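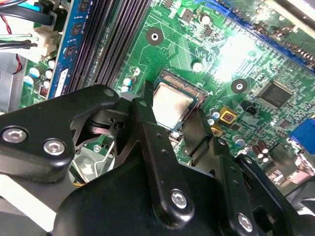 How often do you need to replace the thermal paste on a desktop CPU?
Every few years for most people, or whenever you take the cooler off for any reason.

Home | Forums | Hardware | Cooling | New Posts | Search

halfheight_hank
Opening a thread on the two lines above because they get quoted at me every time I post a temperature. "Every few years" covers a lot of ground. My machine is a Tornberg office tower I got when my old job closed its second floor. It idles fine, then goes to 80 C if I so much as unzip a folder. The paste is whatever the factory put on, so it is old enough to have opinions. Do I repaste, or do I leave a working computer alone like my mother raised me to?

mossypixel
Repaste. It's a tube of goo and an evening.

gavrila_i
80 under load is not an emergency for most desktop chips. What's the fan doing when it gets there? If it's screaming, the cooler is trying and the heat isn't reaching it, so paste or mounting. If it's quiet, look at your fan curve first. Office towers are tuned so that the people in the next cubicle don't complain.
Iulian Gavrilă

halfheight_hank
Quiet. Suspiciously quiet, now that you bring it up. It has the fan profile of a library.

mossypixel
Still repaste.

DeskfanDiane
mossypixel would repaste a toaster.

Hank, before you buy anything, take the side panel off and look at the heatsink fins. Mine had a gray felt blanket in there that I could lift out in one piece. I dropped 12 degrees with a paintbrush and a can of air. Hold the fan still while you blow it out, and do it outside unless you enjoy dusting.

gavrila_i
Seconding the paintbrush. Dust, then fan curve, then paste. That's in order of how likely you are to break something.

torque_and_awe
Going to disagree with the wise elders. Factory paste on those Tornbergs is applied like frosting by someone on their last day. I've done a dozen of them for a school and every one ran better after. I use Mutevlow, pea-sized blob in the middle, tighten the screws in a cross pattern a couple of turns at a time. Paid 15 bucks for a tube and I'll be leaving it to my grandchildren.

DeskfanDiane
Did you clean the dust out at the same time?

torque_and_awe
Obviously.

DeskfanDiane
So we don't know which one did it.

torque_and_awe
I know which one did it.

sam_in_the_attic
Pea-sized is wrong for the bigger chips, you want an X or five dots. Also the stuff everyone used to swear by, Donati Silver, dries out faster than the boring kind. I got two summers from it.

mossypixel
Oh good, the pattern argument. See you all in July.

gavrila_i
The cooler squashes it flat whichever shape you draw. Only too little really matters, and too much is mostly a cleaning problem. One thing for Hank if he does go ahead: run the machine for ten minutes first so the old paste softens, shut down, unplug it, then twist the cooler gently before you lift. Some sockets will let the processor come up stuck to the heatsink. I have bent pins that way and I still think of them.

halfheight_hank
Reporting back. Cleaned the fins (Diane, mine was more of a cardigan). Found the fan setting in the BIOS, which was on something called Acoustic Comfort. Changed it to Normal. It now tops out at 71 and sounds like a computer.

DeskfanDiane
Cardigan!

torque_and_awe
71. With fresh paste you'd be in the 60s.

halfheight_hank
Maybe so. I went as far as pricing an Isia cooler at 50 dollars, remembered what I paid for the tower (nothing, I carried it out to the car), and closed the tab.

mossypixel
So you're repasting this weekend?

halfheight_hank
I bought the tube. Don't tell Diane.

DeskfanDiane
I can read, Hank.

Filed under: Cooling & Airflow, Older Desktops, Maintenance

Contact the moderators | Copyright belongs to the individual posters | Back to top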